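Millora to Nasberg: Please Stop Rinsing Your Plates Before You Load Them

NASBERG – Millora, the dishwasher repair cooperative that has been pulling olive pits out of Nasberg's drain pumps for 19 years, will spend March trying to talk its customers out of a habit that costs them water and earns Millora nothing.

The Scrape, Don't Rinse campaign asks households to push leftovers into the trash or compost and load the plates as they are. Most people wash their dishes by hand, then put them in a machine to be congratulated. Millora would like them to skip the first part.

"We have met spotless plates going in and spotless plates coming out," said Piroska Takács, who runs the Millora workshop. "The machine was on for 2 hours in between. I don't know what it thought it was doing."

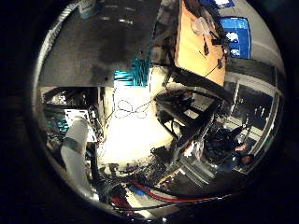
Mészáros, reached by phone on the cooperative's advice line, remained unmoved. He has rinsed every fork he owns for as long as he has owned forks, he said, and he does not intend to leave dried egg to a machine with a button marked Eco.

Millora took 355 calls on the advice line last year. The most common complaint was cloudy glasses, usually traced to hard water or to too much detergent. The second was a bad smell, usually traced to a filter the owner did not know was there. It lifts out with a quarter turn on most models, and Takács recommends being alone when you do it for the first time.
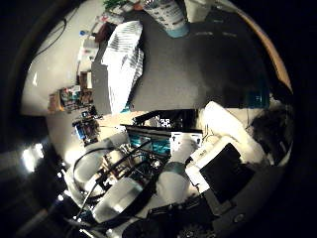 During the campaign, the cooperative will hold 16 free evening sessions at its workshop on Nosov Street, starting at 6:30 p.m. Topics include cleaning the filter, filling the salt tank and the correct direction for spoons – a question on which Millora's own staff are divided and will remain so.

Couples who disagree about loading are welcome. They will be seated apart if they ask.

Places can be booked at the workshop counter or through the advice line. Anyone with a machine that is leaking now should turn off the water first and call second.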